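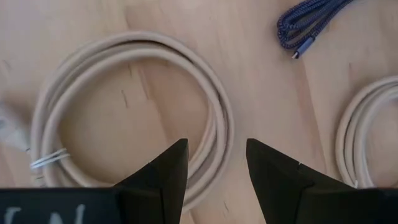
Skosgate Shared Workshop
Monthly Users' Meeting, Minutes
March, 6:30 p.m., long table

Notes from the last meeting were read out and accepted with one fix: the order from Zokinach was for zip ties, and the notes had it down as tape.

1. The cable sort

Most of the evening went to this, and happily so! The sort covers every loose cable in the building, including the two crates that came over from the Avness store when it closed. The full pile came to 324 cables before anything was thrown out. We have now tested and labeled 145 of them, and that is much further along than anyone expected by March.

The beige ones are still the biggest headache. They look alike once they are coiled, and people keep picking up the wrong one and walking the whole length of the room with it. Agreed that every beige cable gets a paper tag near the connector before it goes back on a shelf. Tags should say what is on each end and the length, in pencil, so they can be changed.

Any cable with bare strands showing at the end goes in the repair drawer. Please don't put it back in with the good ones, even if you mean to fix it tomorrow. There was a cheerful discussion of how many of us have done exactly that.

The colored cables are a joy by comparison. The red braided one and the dark navy braided ones can be spotted from across the room, and several people asked if we could buy more like them. The navy bundle has at least one large USB-A plug on it and should be untangled and checked one cable at a time. The thick cream lines held together with white zip ties stay together for now. Somebody with good cutters should trim the tails, which snag on sleeves.

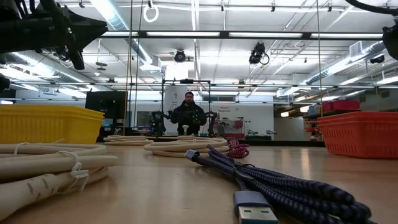 2. Baskets and trays

The slotted plastic baskets got a warm review. You can see what is inside through the sides, and they stack when empty. Proposal: yellow for cables that have been checked, orange for cables still waiting. Carried with great enthusiasm and one abstention (colorblind, would like a word on the rim as well). We will add the word.

The same two colors will be used for the shallow trays on the sorting table, so the system is the same wherever you are standing. Mägi can supply 16 more baskets in either color. Agreed to order them and split them evenly.

3. How we coil

A good half hour here, with demonstrations. The method we settled on:

Loose round loops for the beige cables, laid flat, with both connectors brought to the outside.
Thin cables folded back and forth into a narrow bundle.
No wrapping around the elbow. It twists the cable and it will fight you forever after.
No tight knots to hold a coil shut. Use a tie or leave it open.

For practice, and for showing newcomers, we like a small mixed set spread out on the table with space between the pieces: four beige coils, a short green one, a thin maroon-purple one and a couple of blues. It makes the differences between a loop and a fold very easy to see, and the trays are right there, one on each side. Two people tried it during the break and wanted to go again.

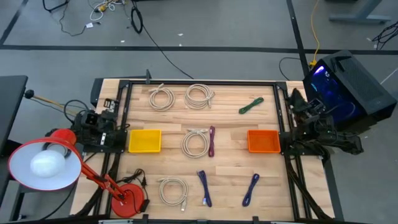
Zokinach wrote in to ask whether short cables need to be coiled at all, given that a simple fold takes half the time and lies just as flat. The meeting thought this was a great point. Short cables may be folded from now on.

4. Budget

We have 600 set aside for storage this year. The baskets come out of that, and so do tags and pencils. A label printer was raised again and put off again, though with more support than last time.

5. Before next meeting

Finish the first Avness crate.
Write the words on the basket rims.
Clear the repair drawer, or at least open it.
Bring any workshop cables you have at home. No questions asked.

Meeting closed at 8:15 p.m. Several people stayed on to coil.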